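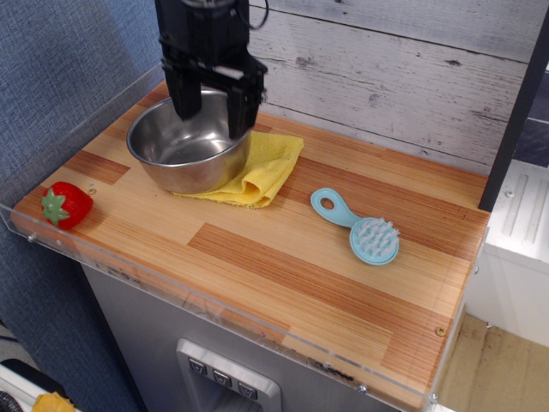
Speaker notes – "The pinch that wasn't logged"
Hullow workshop, afternoon slot. 20 minutes plus questions. Keep water nearby, talk slower than last time.

OPENING

Start with the number. 1,278 bowl pickups in the July run at Drandwood. The summary sheet said 100 percent success on grip. Let that sit for a second.

Then: I was in the room for part of that run and I saw a bowl go on the floor.

Don't play it for laughs. The point is that the sheet and the floor disagreed, and the sheet won for three weeks.

WHAT THE JOB WAS

Kitchen counter work. Two-finger gripper, steel bowl, cloth, brush, toy fruit. Pick the bowl up by the rim, one finger inside and one outside, move it, put it down. Easy to explain, which is why people pick it for demos. I've stopped trusting tasks that are easy to explain.

Ask the room who has run a rim grasp on polished steel. If hands go up, skip the next bit.

Rim grasps: the contact patch is tiny. A rolled rim makes it worse, the pad sits on a curve. Polished steel throws the gripper's own reflection back at you, so whatever your depth camera says about the inside wall, take it with salt.

WHAT WENT WRONG

SLIDE: the force trace, with the flat part circled.

The controller closed the fingers until motor current went over a threshold, then wrote GRIP OK. That was the whole test. It never asked again. If the bowl slid out during the lift, the log still said GRIP OK, and the arm carried air to the put-down spot and opened its hand very carefully over nothing.

We found 4 of these on video, out of the part of the run we still had video for. I don't know the real figure. Say that plainly. Someone will ask me to scale it up to the full run and I won't, the footage we kept wasn't a fair sample.

3 of the 4 had the bowl sitting partly on a folded cloth. The bowl tilts, the rim isn't where the planner thinks it is, one finger lands high. The fingers still close on something, the current still spikes. I think that's the cause. I can't prove it with 3.

THE PART I CARE ABOUT

SLIDE: none. Leave it black.

One of the drops happened with a person reaching over the counter to reset the brush. The arm was in its slow mode, and slow mode was the only protection. The bowl hit the counter edge and then the floor. It missed the hand.

The incident form had a box for "robot contact with person" and a box for "emergency stop pressed." Neither applied, so the form came out blank and was filed as no incident. A dropped steel bowl next to somebody's fingers didn't fit any box we had.

I signed that form. Say so.

WHAT THE VENDOR SAID

Custerik sent us a firmware note. It says slip detection is "improved." Improved from what? In the version we had, there wasn't any. I asked for test data and got a chart with no units on the side. Be fair here: they answered quickly and they didn't blame us. But I've read a lot of notes that say improved.

Someone may bring up the Sjöberg pads, the softer ones. We tried them. Fewer slips on the bench, and the fingertips picked up lint from the cloth. We didn't run them long enough to say more. If pressed, say "maybe" and move on.

WHAT WE CHANGED

Second check after the lift: finger gap and current, both, before the arm travels. If either looks wrong, stop and hold still.

Third check at put-down. If the hand is empty when it shouldn't be, the whole trial is marked failed, even if the bowl somehow ended up in the right place.

Nobody reaches over the counter while the arm has power. We used to allow it in slow mode. It costs us time on every reset and people grumble. Fine.

New line on the form: "object dropped, thrown or lost." It got used the first afternoon.

Success rate went down after all this. I was asked, seriously, whether we could report the old number next to the new one. Pause here.

CLOSE

Back to the first slide. Ask them to go home and find out what their "success" flag really tests, and when it was last checked against a video. Ours was written early on as a stopgap and nobody had looked at it since.

I don't think our fix is finished. The gap check can be fooled by a fold of cloth caught between the fingers, and we haven't solved that.

QUESTIONS – likely ones

Why not add a wrist camera? Reflections, see above. Also budget.

Would a bigger gripper help? Probably on this bowl. Then you'd be back with a different bowl.

Can we have the logs? Yes for the force traces. Video no, there are people in it.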